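Speaker notes — Brustar street tree talk, 5/28/24

Slide 2. Start with the heat! Ask who walked here on the sunny side. Then the Godeck map — trees on one side of town, hardly any on the other.

Slide 4. Drirkov planting, two streets, eight trees each, all in the ground by the end of April. Say thank you to the watering crew. Pause for questions.

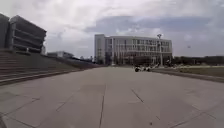
Shade is the cheapest cooling we have, and I want people to leave excited about it. Big open paving like these grey stone slabs is where I'd love to see planting pits go next. Mention stone steps too — people sit on them if there's shade.

Close with the sign-up sheet.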